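4.2 仕分けトレイと置き方

回収品の仕分けは本研究でいちばん手間のかかった工程。検査そのものより、検査の前の「並べる」に時間を食われた。4.1で述べたとおり、対象は中古のワイヤレスイヤホン単体で、充電ケースは別工程に回している。Tornevixの作業室に届いた時点では袋にまとめて入っており、左右の組もばらばら。総数2000個、組にして1000組。組の復元は検査後に行うことにし、この節では扱わない(4.5参照)。

最初に困ったのは、どの面を上にして置くかが人によって違ったこと。ステム型のイヤホンは頭部が丸く、棒が伸びていて、机に置くと勝手に転がって好きな向きで止まる。そのまま数十個並ぶと、メッシュを見たいのに裏、センサを見たいのに表、ということが続く。拾って返して置く、また転がる。予備作業の記録にはこの「返し」が頻繁に出てくる。記録者のRamalhoは途中から「返」の一字で済ませている。

そこで、見る面ごとにトレイを分けた。赤はメッシュ面、青緑は側面。メッシュ面というのは音の出る楕円形の開口部がある側のことで、耳垢やほこりの詰まりはここを上にしないと判定できない。側面は小さな暗色の点、センサ窓のある側。こちらは傷と曇りを見る。同じイヤホンが両方のトレイを順に通るため、片方で見落としても、もう片方で誰かの目に触れる機会は残る。ただし見る面は違うので二重検査とは呼ばない。用語の混同が査読前の原稿にあったので念のため。

トレイは浅い長方形の上面開放型。設計はKüttで、以下Kütt型と書く。当初は仕切り付き(一個ずつの小部屋)で試作したが、指が入らない。爪でひっかけて出すことになり、ステムの先を持つ癖がついてしまう。ステムの先端は接点がある機種が多く、触りたくない。仕切りは全部やめた。壁を低くしたのも同じ理由で、横から頭部をつまめる高さにしてある。低すぎると机を動かしたときにこぼれるという指摘もあったが、机は動かさないことにして解決。雑だがこれで済んだ。

成形は積層式の造形機。縁には積層の筋が残り、角は使ううちに擦れてくる。研磨するかどうかは議論になった。Vītolaは研磨派、Siliņaは不要派。筋に汚れがたまるのではという懸念はもっともだが、イヤホンが触れるのは底であって縁ではない。2週間使った時点で縁の汚れを拭き取りで落とせたため、研磨なしで続行。底面だけは平滑にした。光沢が強く出すぎると白いイヤホンの輪郭が飛ぶ、という意見もあり、照明のほうを少し下げている。

色の選び方。白い筐体が大半を占めるので、トレイが白や薄い灰だと輪郭が追えない。黒は逆にメッシュやセンサ窓の暗い部分と紛れやすい(直接重なるわけではないが、目が疲れる、と作業者者全員が書いている)。赤と青緑はお互いに遠く、白とも暗色とも分かれる。色覚への配慮としては明度差が足りないかもしれない。この点は5章で触れる。

置き方の規則は次のように決めた。ひとつ、見る面を上。ふたつ、ステムをだいたい同じ向きにそろえる。縦一列、ゆるく。きっちり等間隔にはしない。等間隔を求めると置くのが遅くなり、検査の早さで取り返せなかった。列はトレイの片側に寄せてよい。空いた側は判定に迷った個体の一時置きに使えるからで、実際この余白がないと、迷った個体が机の上に出てきて行方がわからなくなる。予備作業で二度あった。

図3に使用例を示す。赤いトレイではイヤホンが左寄りにゆるく縦に並び、楕円のメッシュがどれも見えている。右半分は空き。隣の青緑のトレイでは側面の暗い点が見える向き。二つのトレイは横に接するように置き、間に隙間をつくらない。隙間に落ちる、という単純な話。

図3 面別仕分けトレイの使用例。赤:メッシュ面、青緑:側面(センサ窓) 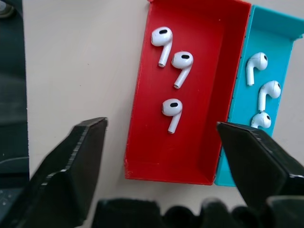 見る面ごとにトレイを分けると、仕分けは速くなるのか。

置く時間は少し延び、検査の時間がそれ以上に縮む。延びるのは向きを決めて置く分、縮むのは検査中に持ち上げて返す分で、差し引きでは短くなった。

この結果は慣れの影響を受けている可能性がある。単一トレイの条件を先に行い、面別トレイの条件を後に行ったため。順序を入れ替えた追試は2月に小規模に実施し、対象は50個。傾向は同じだったが、数が少ないので本文の主張には使わない。付録Cに置いた。

作業の区切りは20分。区切りごとに列を全部下げ、トレイを空にしてから次を始める。途中で継ぎ足すと、見た個体と見ていない個体が混ざる。列の先頭から見る、と決めてあっても混ざる。Costelloの提案で「空になるまで足さない」を規則に加え、その後は混入の記録なし。規則としては地味だが効果は大きかったと考えている。

清掃はDelumixを含ませた布で底を拭くだけ。イヤホンには使わない。メッシュに液が入ると乾くまで判定が狂うおそれがあるので、トレイが完全に乾いてから次の列を置く。拭いた直後に置いてしまった例が一件あり、その列の判定は破棄した。破棄分は表4の件数に含めていない。

ここで側面トレイについて補足。頭部の丸みのため、側面を上にすると安定が悪い。ステムが斜めに流れ、頭が右に左に少しずつ傾く。完全に真横を向かせるのはあきらめ、暗い点が見えればよしとした。メッシュ面のほうは比較的落ち着く。つまり二つのトレイで置きやすさが違い、時間も違う。合計だけを報告すると側面側の遅さが隠れるので、表4では分けて載せた。側面側の改善案として底に浅い溝を切ることも検討している。ただ溝の幅を一種類に決めると、頭部の太い機種が載らない。Prottonの試作室に幅違いを頼んであるが、本稿には間に合わず。

判定の記録は紙。トレイの隣に用紙を置き、列の上から順に記号を書く。丸、三角、ばつ。三角は保留で、空いた側に移した個体に対応する。用紙の行と列の並びが一致していることが大事で、途中で一個抜くと以降の行が全部ずれる。抜いた場所は詰めない。詰めたくなる。これも書いておかないと必ず誰かが詰めるので、用紙の上端に「詰めない」と印刷した。画面入力も試したが、手を離してまた戻すときに列のどこまで見たか見失う。紙のほうがましだった。集計時の転記は二名で読み合わせ。

保留の扱い。一列見終わったら、空いた側の個体を別の者が見る。同じ者が見直しても判定は変わらないことが多かったため。二人目も保留なら拡大鏡。拡大鏡まで進んだものは大半がメッシュの詰まりで、側面の曇りで進んだものは少ない。曇りは角度を変えれば肉眼で確認しできる。詰まりは奥なので難しい。詰まりの程度を段階で付ける案もあったが、段階の境目で意見が割れ、採用せず。

限界も書いておく。ここで述べた置き方はステム型を前提にしている。ステムのない丸型は向きのそろえようがなく、今回は対象外とした。ケースと一体で届いたものも同様。また白以外の筐体は少数で、赤いトレイに濃色のイヤホンを置いたときの見やすさは評価していない。トレイの大きさについても一種類しか試しておらず、列を二本にできる幅なら保留の置き場をどうするか、別の決め方が要る。

次節では判定基準の詳細と、作業者間の一致度を述べる。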